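Jamton Store Room: Small Parts Sorting
Gallery 7, compiled by Delali Amegashie

Small parts at Jamton are sorted by colour into open plastic baskets at the main table before they go to the shelves. The stock list for this group runs to 378 lines. Notes on the items are kept short; part numbers are in the Hafstein list.

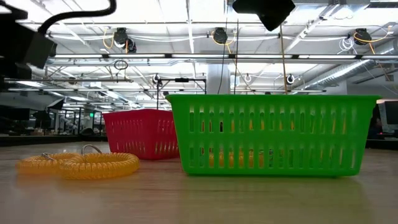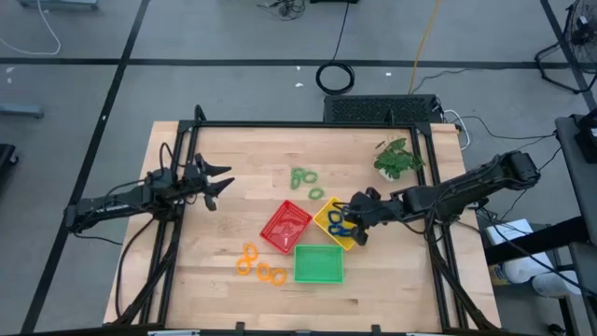

Second view: red, yellow and green baskets at mid-table, green rings and orange rings on the wood, blue rings at the yellow basket. First view: slotted green and red baskets, with two yellow coiled wrist lanyards in front.

Storage notes

Baskets: perforated sides, no lids. Stack no more than seven high. Wash in warm water; do not use solvent.

Lanyards: coil loosely and lay flat. Check the metal fitting before issue. Stretched coils are withdrawn.

Rings: bagged in lots of 40, one colour per bag. Full cartons hold 1,000 and go on the bottom shelf.

Labels: Rosemarie Sauerland holds the current template. The old Numonau labels remain valid until April.

Corrections to Seidu Atinga at the stores desk.

Page updated Feb 6, 2024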